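Kestwood bans fruit from the quiet car, then un-bans most of it

9 April 2023

Passengers on the Kestwood to Tatholm line were free to eat apples again on Friday, ending 11 days in which the region's most peaceful railroad car was also its hungriest.

The trouble began when the operator, Uteo, updated its quiet car rules to cover "food that is audible or aromatic." Chips were out. So were carrots, celery and anything in foil. Apples went on the list for crunch, oranges for smell, and bananas for reasons the company has yet to put in writing.

Riders took it about as well as you would expect. A petition calling for "the right to a quiet snack" gathered 900 signatures, a strong showing for a line that runs 12 trains a day, one of them mostly for the mail.

"I have eaten a banana on the 7:40 every weekday for years," said Zorica Kovačević, who works at a dental office in Tatholm. "Ask anyone in that car if they ever heard it. They'll tell you they thought I skipped breakfast."

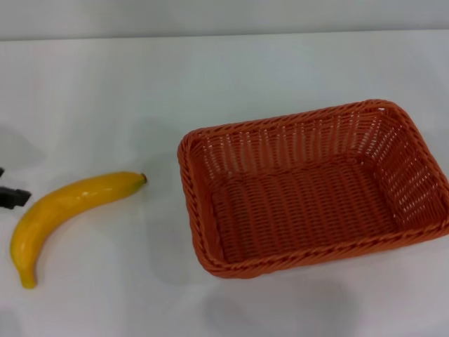
What you can eat now

Under the new rules, whole fruit is back, provided it is "consumed with consideration." Uteo has not said how a conductor is meant to measure that. Sandwiches are fine if unwrapped before boarding. Chips remain banned, and so does popcorn, which had somehow been legal all along.

Oranges are on a trial period until September. They may be eaten but not peeled, so anyone with a taste for citrus will need to do the prep work on the platform.

Mateja Petkov, a spokeswoman for Uteo, said the company had listened to its customers and had always intended the first list as "a starting point." Asked how many riders had complained about fruit before the ban, she said there had been three. Two of those, she added, were from the same man, and he was mainly upset about the heating.

The café on the Kestwood platform, Omerović, stopped selling apples during the ban and replaced them with muffins. The muffins sold better. The apples will return on Monday, on a lower shelf.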